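The Pink Cloth

Etelka Deák had meant to do the table first thing in the morning, while the kitchen was still cool, but then the kettle wanted filling, and the cat from next door wanted letting in and then out again, and by the time she had found her reading glasses it was past ten and the June sun had got all the way across the floor to the stove.

She was leaving the house on Bidden Street. That was settled. Her daughter had found her a place in Sonevdale with a little balcony and an elevator that worked, and the movers were booked, and all that was left was the small stuff, the things that never seem to have a box of their own. Her plan, which she had explained over the phone more than once, was to put everything of that kind on the big table and go through it there, a bit at a time, until the table was bare. Then the table could go too.

"Mama, you don't need to go through it," her daughter had said. "Just pack it."

"And carry an old paper cup all the way to Sonevdale?"

"Then throw it out!"

But you can't throw a thing out until you have had a proper look at it. Etelka had always believed this, and it was the reason the house was as full as it was.

She spread the pink cloth to begin with. It was soft as a rabbit's ear and it had never once in its life agreed to lie flat. Her sister had sent it from the coast, back when her sister was sending things, and it was supposed to be a curtain, only there was so little of it that it would have covered half a window and left the neighbors the other half to look through. So it had become a tablecloth for best, and then a tablecloth for second best, and lately it had lived in the drawer under the bread board. She smoothed it with both hands from the middle outward, the way her mother used to smooth dough, and the wrinkles moved over politely and came back as soon as she had passed.

Well, let them. She went out to the back step for the bricks.

The bricks were her husband's. Bíró (she had called him by his last name from the day they met at the tram stop, and had kept her own, and the mailman had never got used to either arrangement) had brought home 40 of them from a wall that was coming down behind the bakery. He had carried them in a child's wagon, a few at a time, with a great deal of stopping to talk. They were going to be a barbecue. He drew the barbecue on the back of a gas bill, with smoke coming out of the top and two people standing next to it, one of them in a hat.

The barbecue took him most of a summer, and it leaned. They cooked on it exactly once, peppers and a piece of fish, and it rained, and they ate standing up in the doorway with the plates held under their chins. After that it was a place for flowerpots, and after that it was a heap, and after the heap there were seventeen left, because people kept needing a brick for one thing or another and Bíró was incapable of saying no to anybody who asked for something heavy.

She had promised the boy who was buying the house that she would leave him the rest. But she wanted a few. She didn't know what for. To hold a door open, maybe, with the breeze you were bound to get on a balcony. She took four, picking them over slowly, and wiped them on her apron, which did the bricks some good and the apron none at all, and she put them down on her sister's velvety cloth without so much as a sheet of newspaper between.

"There," she said to the room. "Now you can all get to know each other." 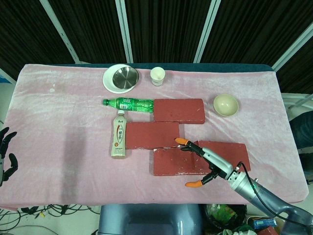 It was the green soda bottle that gave her trouble. She had no business keeping it and she knew it. Her grandson had left it behind at Easter, and he had left it lying down, as he left everything lying down, his shoes and his bicycle and himself, and she had not had the heart to stand it up. The milk tea was his too. He bought it at the shop by the Enura theater and swore by it, and he had made her taste some, and she had told him it was like drinking a very sweet sweater. He laughed so hard at that he had to go and lean on the refrigerator.

The cream bowl was coming, of course. The cream bowl had held every egg she had beaten since she was married. The white plate could come or not come, she had others, but the steel dish that sat on it had been her mother's, and when you looked down into it you saw a gray, smeary sort of light where your face ought to have been. As a girl she had thought it was the weather in there. She used to check it before going out to see whether she would want a coat.

She looked now, out of habit. Cloudy, by the look of it.

The paper cup she picked up and set down again. It had a bit of pattern on it, very faint, and she could not for the life of her remember where it had come from. A hospital, or a train. It might have been the last cup of coffee she and Bíró had bought anywhere, or it might have been the plumber's. She turned it around to see whether the other side knew any more about it.

The telephone rang in the hall.

"How far have you got?" her daughter asked.

"I've laid the cloth," said Etelka.

There was a silence, a fond one, and the sound of a spoon going around in a glass.

"I could come over at two," her daughter said.

"Come at one, and bring bread. I'll make us an omelet." She stretched the cord as far as it would go so that she could see back through the doorway to the table. "And bring a box. A strong one. I've got some bricks."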